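Dec 29, 2025

Back in after the break. Heating had been off, so the glue pot and the varnish shelf were both at 9 degrees and I left everything alone until after lunch.

**Rusnák dresser, drawers**

Second drawer still binds on the left. Took it out and rubbed a candle along both runners, no change. Put a straight edge on the left runner and it dips towards the back, so it is worn, and wax was never going to fix it. Planed the worn part flat and let in a strip of beech, hide glue, two clamps. Leave until tomorrow. The other drawers run well enough and I don't want to touch them.

The bottom of the top drawer has a split along the grain, old, with dirt in it. Ayantu thinks we should glue linen across the underside. I would sooner close it up, as the panel was nailed at both sides and couldn't move, and it will only split again beside the linen. Have drawn the nails on one side for now. Kept them in the tin with the hinges.

**Grey finish, Irkness job**

Ľudovít rang. The customer at Irkness wants the boarding in the back hall grey with the grain still showing, and a plain dark brown next to it. They do not want it to look painted. I said we could do samples first.
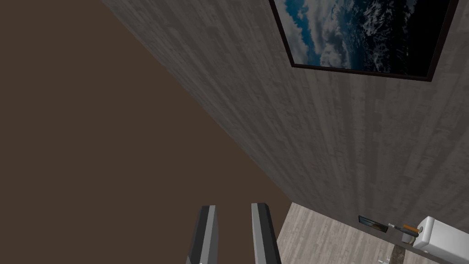 *Grey wood grain against plain dark brown, rendered view.*

Samples so far, all on pine offcuts:

- A: iron and vinegar, one coat. Went blue-black in the soft grain, blotchy near knots. No.
- B: grey water stain, full strength. Too flat, grain nearly lost.
- C: same stain cut with 2 parts water, wiped off across the grain, then along it. Best so far. Dries paler than it looks when wet.
- D: as C, with strong tea first. Warmer, a bit dirty. Miroslava likes it, I don't.

Need to see C under the wax before sending anything. The matt varnish we bought in August turned the last grey yellowish, so try the water-based one as well. Brown can wait until they have picked a grey.

**Stock and odds and ends**

Beech strip down to one length, 73 cm. Pine boards fine. Hide glue, enough for the dresser and not much else. Order with the next Jastivham delivery.

Bandsaw blade is wandering to the right again. Changed it for the 78 inch one off the hook, and it tracks, but the lower guide was loose too. Tightened. Asger to check it before anyone cuts veneer.

Tomorrow: unclamp runner, trim flush, try drawer. Wax half of C.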